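The Belt Stays With the Jeans

Thilini Wickramasinghe has sorted denim for 14 years, the last five of them at Janska, a secondhand shop that takes in more jeans and shorts than it can hang. Last October the count reached 2767 pieces. A good share arrived with a belt still in the loops.

Most people pull the belt out and toss it in a drawer. Wickramasinghe does the opposite when a belt suits a pair. She says a worn brown belt sells old blue denim faster than any tag.

Her method starts on a bare stretch of table. Empty the pockets, close the zipper, and lay the denim down with the waist toward you and the legs pointing away. Smooth the legs first. Creases across the fabric can wait for the steamer, but a bunched waistband has to be dealt with before the belt is.

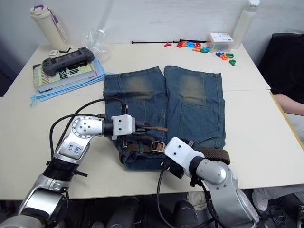
Threading and Checking

Feed the belt through one loop at a time and stop after each to see that it lies flat. Leather is easy. Woven belts take more patience, as they bend and spring back when you push. Pull from the far side of the loop.

Look at the buckle last. Metal buckles leave marks on soft denim if they're stacked under weight, so Wickramasinghe keeps belted pairs on the top shelf. She also checks the loops themselves. A loop with broken stitching goes to Gollar, the repair shop next door, which charges $5 for a pair and usually has it back the next morning.

Fading is left alone. Buyers ask for it, and a brownish tint at the knee helps a pair look its age.

At home the job has to share space with everything else on the table. Push the books and the water bottle to the back and work in front of them. Fold the legs short if there isn't room to stretch them out.
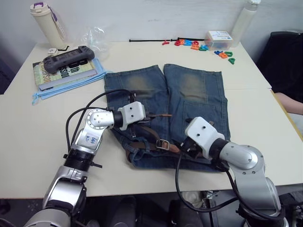
Storing a Belted Pair

Fold once down the middle with the buckle on the outside, then in half toward the waist. Tuck the loose end of the belt under the nearest loop. Nearly 19 inches of shelf depth will take two stacks, one behind the other.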